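Ropa y enseres de un familiar fallecido: consejos para ordenar la casa

18 de marzo de 2018

68 compartidos
20 comentarios

Vaciar el armario de quien ha muerto es una de las tareas que más se aplazan. Salvo que haya que entregar un piso de alquiler, no hay prisa. Conviene empezar por el baño y los medicamentos, que se llevan al punto de recogida de la farmacia, y dejar la ropa para otro día.

Antes de meter nada en bolsas, revise los bolsillos, los forros y el interior de los zapatos. Aparecen recibos, llaves y a veces dinero. Los papeles van todos a una misma caja, sin clasificar. Esquelas, tarjetas de pésame y recordatorios se guardan aparte, en un sobre de papel sin ácido — el celo y las fundas de plástico blando amarillean el papel con los años.

La ropa que se queda en la familia debe guardarse lavada y completamente seca. Las manchas de sudor o de colonia que hoy no se ven salen al cabo de unos meses. Las prendas de punto se doblan, no se cuelgan. Si va a usar bolsas de vacío, resérvelas para mantas y jerséis corrientes y ábralas una vez al año; en mi casa lo hacemos en agosto.
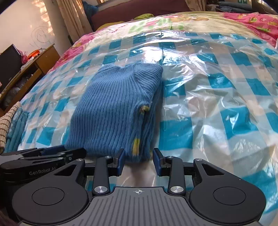
Jersey de punto doblado y bolsa de vacío sobre la cama.

El cuero, las pieles y los abrigos con hombreras no deben ir al vacío. Para ellos, funda de tela y percha ancha.

Si quiere conservar el olor de una prenda, no la lave. Métala en una bolsa con cierre, sin otras cosas dentro, y guárdela lejos de la luz. Dura un tiempo, no para siempre.

Para donar, llame primero. Muchas parroquias y roperos no aceptan ropa de cama ni zapatos usados. Las gafas y los audífonos se llevan a la óptica, si los recoge.

Las fotos sueltas se anotan por detrás con lápiz blando, nunca con bolígrafo. Mi tía tenía 70 sin un solo nombre, y cuando quisimos preguntar ya no quedaba quien los supiera. Ponga al menos el apellido y el pueblo.

Comentario de Anselmo Lacerda: Con las corbatas de mi padre hicimos un cojín. Hay que forrarlas por dentro con entretela fina o la seda se abre por las costuras.

Compartir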